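We use cookies to improve your experience on this site. By continuing to browse, you accept our use of cookies. Accept | Manage settings

October
By Chae-won Byun

Returns, Refunds and Repairs: An Interview With the Gidstead Consumer Advice Office

The Gidstead Consumer Advice Office handles complaints from residents who have bought goods or services and cannot settle a problem with the seller. Bit-na Cho has led its casework team for seven years. She spoke with this publication about household appliances, extended warranties and the paperwork that decides most disputes.

Ms. Cho said that the largest share of her team's work concerns large appliances bought on store credit. "A washer stops in its second month and the buyer goes back to the store," she said. "The store sends the buyer to the manufacturer, and the manufacturer sends the buyer to a repair firm. By the time people reach us they have told the same story to three companies."

The office's first step is to establish who made the sale. Under the terms most local retailers use, the store remains the point of contact during the first 28 days, whatever the manufacturer's own warranty may say. Ms. Cho advises residents to put the complaint in writing on the day the fault appears and to keep a copy.

"A phone call is fine for asking a question," she said. "It is a poor record of a complaint. If you must call, write down the time and the name of the person, and send an email afterward that repeats what was said."

Extended Warranties

Ghislain Marchand, the office's contracts adviser, reviews the warranty plans that residents bring in. He said that many customers believe they have bought insurance when they have signed a service agreement with a long list of exclusions.

He described a recent case involving Trultis, a regional appliance retailer, in which a customer had paid for a plan on a refrigerator and was refused a repair to the door seal. The plan classed seals as wearing parts. The customer had received the full terms by email after paying at the counter.

"We asked the store to look at what the customer had been shown at the time of sale," Mr. Marchand said. "The leaflet on the counter said 'complete cover.' The store agreed to replace the seal and refunded the plan." He added that the office does not tell residents whether to buy such plans. It asks them to read the exclusions page before they sign and to ask for a printed copy if none is offered.

Installation Damage

Complaints about installation are handled separately. Byung-chul Yook, who joined the casework team from the building trade, said that responsibility often turns on whether delivery and fitting were sold as one service. Where a retailer arranges the fitter and takes the payment, the office directs the complaint to the retailer. Where the customer hires the fitter independently, a separate claim is usually needed.

Mr. Yook recalled a dispute over a cooktop supplied by Brernis, in which a scratched countertop was noticed only after the delivery form had been signed. "The form said 'received in good condition,'" he said. "That sentence covered the cooktop. It did not cover the customer's kitchen, and the firm accepted that once we pointed it out." The repair cost was paid within 17 days.

He recommends that customers walk through the room with the fitter before signing, and that they write "not inspected" on the form if there is no time to do so. 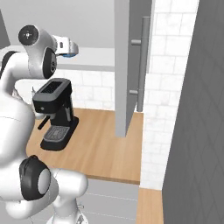

Bringing a Complaint to the Office

Residents may submit a complaint in person or by mail. The office asks for the receipt or card statement, the order confirmation, any warranty terms and all correspondence with the seller. Original documents should not be sent.

Ms. Cho said that roughly 100 complaints are open at present. A caseworker is assigned once the file is complete, and the seller is then given a set period in which to reply. If no agreement is reached, the office can explain how to file a small claim, but it does not represent residents in court.

Asked what residents most often leave out, Ms. Cho named the order confirmation. "People delete it when the delivery arrives," she said. "Please keep it until the warranty has run out."

Subscribe to our newsletter for monthly consumer updates. Enter your email address to sign up.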